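ok so the new Dekolach 12-inch landed in my mailbox Monday and I've played it so many times the cat has left the room. Thread, because I have feelings about this thing (and because my group chat muted me)

Quick background if you missed the first two: Dekolach is one person, lives in Lusby, puts out a record when the mood strikes. The first one was all clicks and static. The second had that organ loop everybody put in their warm-up sets last November. This one is called Aguiar and it's the slowest of the bunch by a mile

A1 is the title track. Nine minutes! Kick doesn't show up until almost three minutes in, and before that it's just this wobbly chord going in and out like someone opening a window and closing it again. I was doing dishes and had to stop and go stand by the speaker

A2 is the short one and probably the one I'll play out the most. Dry little snare, a bass line with maybe four notes in it, and a voice way down in the mix saying something I can't make out. My guess is Portuguese. If you know, tell me

B1, hmm. Not sure yet. It has a big string thing in the middle that feels like it wandered in from a different record. Skipped it the first day, didn't skip it the second, so we'll see

B2 is called Dukley and oh man. THIS is the one. Dub echoes all over, hi-hats a hair behind the beat, and then with two minutes left the bottom drops out and you get just the echo of a piano. No piano before that, only the echo of it. Played it at 6 in the morning with coffee and it was perfect

Pressing talk for the nerds: 700 copies, black vinyl, plain white sleeve with a stamp. Mine is number 145, handwritten on the center label. The last one was 1,000 and those were gone by lunch, so I'd move fast if you want it

Sound is good, by the way. Side A is cut a little quiet (nine minutes plus a second track, what do you expect) so turn it up. There's some crackle in the run-in on my copy and then nothing. Side B is LOUD and the low end is huge
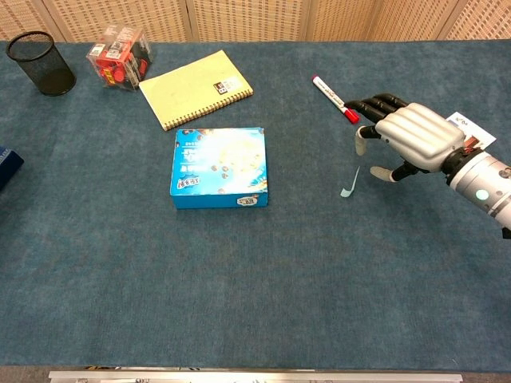 Gleice Holanda wrote back that I've got B1 all wrong, and that the strings only make sense if you play it straight after A2 and let the two overlap for a good minute. She also says it's 33 and I've probably been playing it at 45

reader, I had been playing it at 45

ok, back with B1 at the right speed and I owe that track an apology. The strings are so much heavier now, and the kick sounds like somebody moving furniture upstairs. Still think it's a bit long. Tried the overlap with A2 too, which took me three goes because I only own one copy and had to use the file for the other deck, but yeah, she's right, they lock together really nicely

For the record (ha) A1, A2 and B2 are all 45 and only B1 is 33. It's written on the label in tiny pencil. Who does that

The download has a fifth track, a beatless version of Dukley with all that echo and no drums. Lovely for the bus. It had 1,114 plays when I checked this morning and I'd guess a good chunk of those were me

Going to open with A1 on Friday if they let me have the early slot. Come early, bring earplugs for B2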